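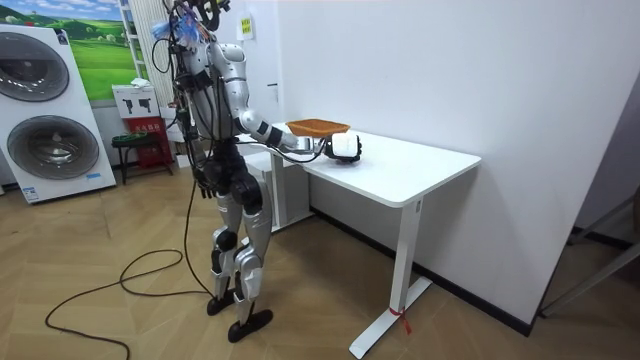 Multness, July

Took the 8:10 train up for the open day at Erkirero. I had signed up in the spring and more or less forgotten about it until the reminder came. The train was late leaving Drastberg and I missed the bus on the other end, so I walked from the station. It's two miles, mostly along Fonseca Road, with no sidewalk for the last part. Got there with my shirt stuck to my back and nine minutes to spare.

At the front desk they gave me a sticker with a number on it, 233, and a sheet to sign saying I would stay behind the tape and not touch anything. I asked whether 233 was how many people had come. The woman said no, they just started the roll where the last event left off. There were 12 of us in my group. Mostly students, a couple with a teenage boy, and a man in a tie who wrote down everything, including the name of the coffee.

The first part was a talk in a meeting room. Slides about the company, then slides about homes, and how many hours people spend on laundry. I have heard that kind of talk before and I didn't take notes. The one thing I did write down was that they don't want the robots to be fast yet. They want them to do the same small job many times in slightly different ways, and they keep the tries that go wrong as well as the ones that go right. The boy asked what happens to the wrong ones. The answer was long and I lost the thread of it.

Then we went down the hall to the demonstration room, which was what I had come for. I had expected something like a machine shop. It was a plain white room with a parquet floor, like a school or an old apartment, and they had done it up to look a little like a home. There was a landscape picture with green hills and a blue sky, and a white desk against the wall. The washer and dryer were a tall printed panel standing on the floor. From the doorway I took them for real. I said so to the woman next to me and she said she had too.

The robot was standing next to the desk. It was silver-white and black, with legs and arms, and much more cable on it than I had pictured. The head was mostly wires and brackets from where I stood. Something blue and white was sticking out of one side of it, a kind of tuft. I meant to ask about that and never did. More cable ran down its back and one long black line lay in loops on the floor. I had thought these things walked around free by now, so that was a small letdown, though I can see why you'd want a line on it.

The job was the basket. A shallow woven one, orange-brown, not much deeper than a tray. The robot took hold of it with a white gripper on its right arm and raised it just clear of the desktop. The other arm hung at its side. Then it set the basket down in another spot and the arm went back to where it had started. After that one of the staff moved the basket a few inches and turned it a bit, and it all began again.

We watched this for roughly 17 minutes. I know because the man in the tie was timing it and told us. On one of the early tries the gripper closed too soon and pushed the basket along the desk, and on another it got hold of it but tilted it so far that the staff member stepped in. The rest went fine as far as I could tell. It was quieter than I expected – a whine from the arm, then a click, then nothing for a while. You could hear people's shoes on the floor.

What stayed with me is how slow it is and how little I minded. The first time, I thought, well, that's a basket. By the fifth or sixth I was leaning over the tape. There is a moment right before the gripper closes when it stops, and you find yourself holding your breath, the same as when you watch a child carry a full glass. The students had their phones up for the first few tries and then most of them put them away and just watched.

Questions after. Somebody asked when you could buy one and they wouldn't give a year. Somebody asked what it weighs, and I didn't catch the answer. I asked why a basket and not a shirt. The woman running it said a shirt is a different shape every time you pick it up and a basket mostly isn't, and that they'd get to shirts. I thought that was a fair answer. The mother asked if it could fall over, and she said yes, it could, and that was one of the reasons for the tape.

There was a second room with a smaller arm sorting plastic blocks, but the line was long and it had stopped for some kind of reset when I got to the front. I gave it ten minutes and went for the coffee. The coffee was good. The cookies were gone.

I thought about my mother on the way back. She carried laundry up and down the basement stairs until she was past eighty and would not hear of any help. I tried to imagine that machine on those stairs and couldn't. They're steep and the fourth one is loose. A desk against a wall is one thing. I wonder how many tries it would take to learn stairs like that, and who would want to stand there and reset it.

Caught the 3:40 with time to spare. Ate my sandwich on the platform. Slept from the bridge on and nearly missed my stop.

Home by five. There was a load in the dryer from last night that I had forgotten about, all of it wrinkled. I carried it up in two trips and folded it in front of the news. Paid more attention to my hands than usual – you grab the sides of the basket without looking, and you shift your grip halfway up without deciding to.

They do another open day in the fall. I put my name on the list for it. If I go I'll take the earlier train and see the blocks first, and I'll ask about the tuft.

Feet sore. Called the plumber back, no answer. Need stamps and milk.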